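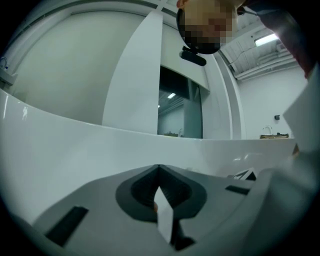 Re: Pakex as master clock for older gear

On Oct 2, 2026, a list member wrote:

> I've had the Pakex for a couple of weeks now and I'm sold. Everything
> in the rack is locked to it and the timing is so much tighter than it
> was running off the computer. Even the old drum machine sounds better,
> more punch in the low end. I think a lot of us have been putting up
> with sloppy MIDI for years without knowing it. The Idex can't touch it.
> If you have any gear from before 2000 you should just get one.

I'd want to see a recording before I spent that kind of money.

A clock box sends ticks. It can send them more evenly than a busy computer does, fine, I'll give you that part. It can't put more punch in the low end of a drum machine. The drum machine makes the same kick whether the tick came from a Pakex or a footswitch. If the kick hits harder now, my first guess would be that it lines up differently with your bass line than it used to, and the two are adding up where before they were partly canceling. You can get that by sliding the bass track a few milliseconds. Costs nothing.

As for tighter, tighter compared to what? You said "running off the computer" but not which interface, what buffer, or whether the clock was going down the same cable as your notes. If you were pushing clock, notes and a pile of controller data through one port and then through a thru box, of course it wobbled. MIDI is a slow serial line and a clock tick has to wait its turn like everything else. Put the clock on its own port and try again with the Pakex unplugged. I'd bet most of your improvement is sitting right there.

My own setup, for comparison: sampler from 1992, two synths, an Idex doing the clock. I recorded the sampler playing straight sixteenths for 40 bars, lined the audio up against a grid and looked at how far off the hits were. The Idex was fine. So was the computer, once I'd given the clock its own port. The sampler was the worst thing in the chain by a long way, with the hits drifting late as soon as I asked it for more than a couple of voices. No clock in the world will fix that – the delay is inside the sampler, after the tick has already arrived.

That's my problem with "any gear from before 2000". Some of it reads clock very well. Some of it smooths the incoming clock, so a perfect source and a so-so source come out the other end the same. And some of it is just slow. You can't tell which you own by reading the Pakex page, where every graph stops at the output jack.

The Frandsen firmware people made the same claims a while back. Remember how that went? Lots of posts about how the groove had opened up, then somebody posted two files without saying which was which and the thread went quiet. I'm not saying the Pakex is the same story. It may be a well made box. But "sounds better" from the person who just paid for it isn't a measurement, and I include myself, I was pretty pleased with the Idex for the first month too.

If you want to settle it, do this. Drum machine only, one rim shot on every sixteenth, tempo at 120, no swing. Record 50 bars off the Pakex and 50 off the computer, clock on its own port, same cable, same input on the interface. Don't normalize anything. Post both as WAV and don't label them.

Also, which Pakex firmware is it? Somebody on the Hastodetti forum said the current one drops a tick after a stop and continue, and that a fix is due in November. I haven't seen it myself and I don't put much weight on forum posts, but if you do a lot of starting and stopping you might check whether your bar lines still agree after the fifth or sixth time.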